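About Stitness Floors

Stitness is a flooring store and installation company in Sirkatville. We sell, fit and repair hardwood, tile, vinyl and carpet for homes and small offices. The store is on Powell Street, two blocks up from the post office, with parking behind the building.

We started out doing carpet only, mostly for landlords who needed an apartment turned over between tenants. Customers kept asking us who we would use for the kitchen or the bathroom, so we hired a tile setter and later took on hardwood. Tile and wood now make up more than half of our work. Carpet is still busy every November, when people want the bedrooms done ahead of the holidays.
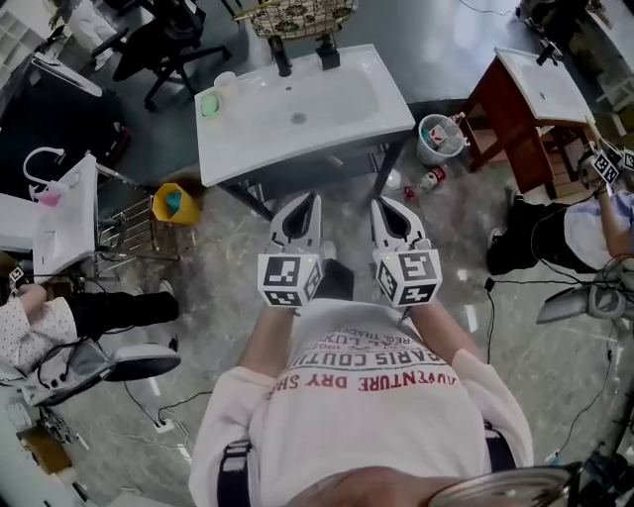

Our installers are employees. They are paid by the hour and not by the square foot, and the crew that starts your job is the crew that finishes it. We have 2 crews on hard surfaces and one on carpet and stairs.

What we carry

The showroom has 361 samples on the racks. You can take up to four home at a time and keep them for a week. Colors look different next to your own walls and cabinets, and we would sooner wait a few days for your decision than order the wrong box.

Solid and engineered hardwood – oak, maple, hickory and walnut, prefinished or finished on site
Ceramic and porcelain tile for floors, walls and showers
Sheet vinyl and vinyl plank
Carpet, stair runners and bound rugs cut to size
Curora, our own line of wool-blend carpet, made for us in 52 colors
Underlayment, trim, thresholds and grout
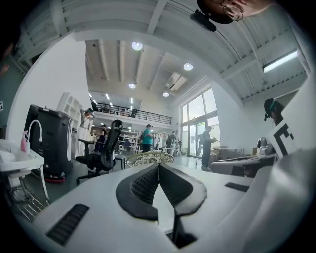

How a job works

Call or stop in and tell us which rooms you have in mind. We come out to measure, check the subfloor and look at door clearances. There is no charge for this inside the county. The written estimate follows within a few days and lists material, labor, removal of the old floor and disposal on separate lines.

If you go ahead, we ask for a deposit when the material is ordered. The balance is due when the work is done and you have walked the floor with the crew lead. Hardwood has to sit in the house before it goes down, so expect a delivery several days ahead of the crew.

We move ordinary furniture. We do not move pianos, pool tables or aquariums, and we do not disconnect gas appliances.

Repairs and small jobs

No job is too small to ask about. A cracked tile, a squeaking stair or a burn in the carpet can usually be fixed without replacing the room. The minimum charge for a repair visit is $55, and it comes off the bill if we do the work. Keep your leftover planks and tiles – matching an old color is the hardest part.

Page last updated February 6, 2014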